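# Jinamville School Arts Timetable Data

5 min read

Hi! I put this together so that anyone who cares about how much music, dance, theater and visual art kids get in a school week can look it up without having to open 104 separate PDFs the way I did. It covers the public elementary schools in Jinamville and the two neighboring towns, Turkden and Dokis, and it's a plain set of CSV files. You can open them in any spreadsheet program.

I teach elementary music, so please read my code with kindness. Remo Pichler cleaned up the worst of it and wrote the script that checks for duplicates.

## What's in the folder

- `lessons.csv` - one row per scheduled arts lesson, a little over 3,000 rows
- `schools.csv` - one row per school, with town, grade span and which bell schedule it uses
- `rooms.csv` - where the lesson happens (own classroom, music room, gym, cafeteria stage, portable)
- `notes.csv` - free text I typed while going through the timetables
- `check_rows.py` - Remo's script

The 104 PDFs themselves are not included. Several have teachers' names and cell numbers on them, and I didn't want to black all of that out by hand. If you need one for a real reason, write to me and I'll see what I can do.

## Columns in lessons.csv

`school_id` matches the first column of `schools.csv`. Don't use the school name to join the files! Two schools changed names in August and I kept the old names in one file for longer than I should have.

`grade` is K through 6. Combined classes are written with a slash, so `4/5` is one class with both grades in it. If you're using Excel, import that column as text or it will very helpfully turn it into April 5.

`subject` is one of 4 values: `music`, `dance`, `theater`, `visual`. This was the hardest column to fill in. Some schools have a block on the timetable that just says "Arts" and rotates by quarter. For those I split the row into whatever the rotation was and put a `1` in the `rotating` column. If the timetable didn't say what the rotation was, the subject is blank.

`minutes` is the scheduled length, start to finish. It doesn't take off time for walking to the music room, handing out recorders or finding the one recorder that rolled under the piano. My own 40-minute lessons are more like 33 on a good day.

`per_week` is how many times that lesson happens in a normal week. A lesson every other week is `0.5`.

`specialist` is `y` if an arts teacher takes the lesson and `n` if the regular classroom teacher does. I left it blank where I couldn't tell.

## Instrument programs

Fifth and sixth graders in most of these schools can sign up for band or strings, and those groups are in the file too, with `optional` set to `1`. Please filter them out before you work out averages per child. I forgot to do that the first time and proudly told my principal that our sixth graders got more music than anyone in the area. They don't, it was just that we run three separate band groups at 7:30 in the morning and I'd counted every one of them for every kid.

Before-school and lunchtime groups are in. After-school clubs are out, mostly for the reason that half of them never appear on a timetable in the first place.

The Zaugg strings program moves between schools, so its lessons have the `school_id` of whichever building they meet in that day. If you want just that program, search for `Zaugg` in the `program` column.

## Things I know are wrong

Dokis is thin. One school there sent me a timetable with the Tuesday column missing, and I've left those lessons out of the file completely and put a line in `notes.csv`. So its totals are too low, and I'd leave it out of any ranking.

Kindergarten is messy everywhere. A lot of singing and painting happens in kindergarten that no one writes down as a lesson, and a low number there doesn't tell you much.

Some theater is hiding inside language arts. I only counted it when the timetable used the word theater or drama.

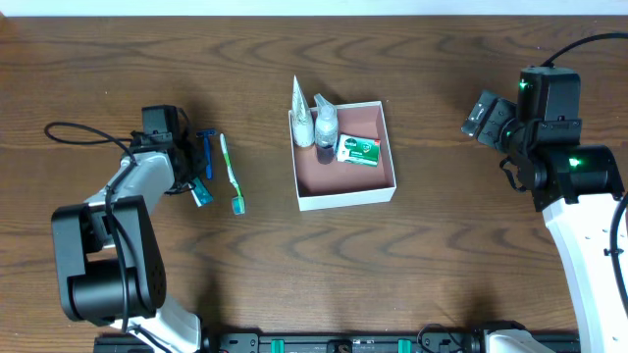
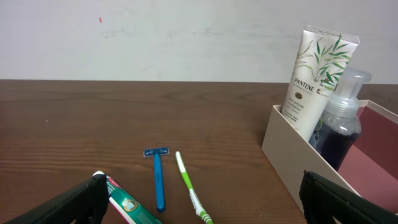

## Running the check

If you add or fix rows, run this from the main folder:

`python check_rows.py lessons.csv`

It prints any row that looks like a copy of another one, any `school_id` that isn't in `schools.csv`, and any lesson longer than two hours. Long ones aren't always mistakes - one school really does have a whole-morning dance block - so look at the PDF or ask the school before you change anything. The script needs Python 3 and nothing else.

## Using it

Go ahead and use it for whatever you like: board meetings, PTA handouts, a class project. I'd love it if you mentioned where the numbers came from, and if you make a chart, please send me a copy! I have a corkboard.

I'd ask that you don't use it to compare individual teachers. Timetables get drawn up around buses and lunch shifts, and the person teaching the lesson usually had no say in how long it is.

Corrections are very welcome. Tell me the school, the grade and what the timetable says, and I'll get to it on the weekend. I'm planning to redo the whole thing when the new timetables come out in August, this time with the name changes in both files.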